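DRELTVILLE COMMUNITY SERVICES BUILDING
Annual Fire and Life Safety Inspection - Comments by Item
Report no. 3332
Inspection date: 24 December 2023
Inspector: Setareh Rahimi

Ratings used: S (satisfactory), C (correction required), N/A (not applicable)

1. Exit doors and routes
1.1 All exit doors open from the inside without a key. S
1.2 Corridors clear to full width. C
Comment: Stacked chairs outside the Barkari Room reduce the corridor width. Chairs are to be moved to the storage room before the building is next opened to the public.
1.3 Exit signs lit. S
1.4 Emergency lights hold charge on test. C
Comment: The unit at the east stair failed after 5 minutes. Replace the battery and repeat the full test.

2. Fire extinguishers
2.1 Mounted, visible and within reach. S
2.2 Service tags current. C
Comment: Four tags expired in May. The service contractor, Clivenex, has been notified by the building office. Written confirmation of the visit is to be kept with this report.
2.3 Pins and seals in place. S

3. Alarm and detection
3.1 Panel shows normal condition. S
3.2 Pull stations unobstructed. S
3.3 Smoke detectors clean and undamaged. S
Comment: The detector in the Kazemi Room has been painted over at the rim. Operation was not affected on test, but painters should be told to cover detectors and remove the covers the same day.

4. Electrical
4.1 Panel covers closed and circuits labeled. C
Comment: The second floor directory is handwritten and no longer legible. Provide a typed replacement.
4.2 No extension cords used as permanent wiring. S
4.3 Clear space in front of panels. S

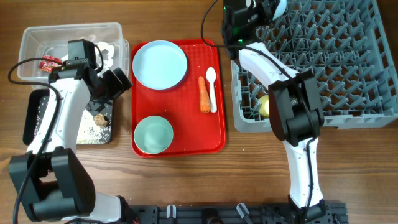

4.4 Outlet covers intact. S
Comment: One cover in the front office is loose - tighten at next maintenance call.

5. Storage and housekeeping
5.1 Nothing stored under stairs. S
5.2 Flammable liquids in approved cabinet. N/A
5.3 Storage kept below sprinkler heads by the required distance. C
Comment: Boxes of printed forms on the top shelf of the records room are too close to the heads. Remove the top row.

6. Records
6.1 Drill log available. S
6.2 Posted occupancy limit matches permit. S
Comment: The meeting hall is posted for 40 persons.

Items rated C are to be corrected and reported in writing to the building office. Items 1.2 and 1.4 take priority. Reinspection will cover corrected items only.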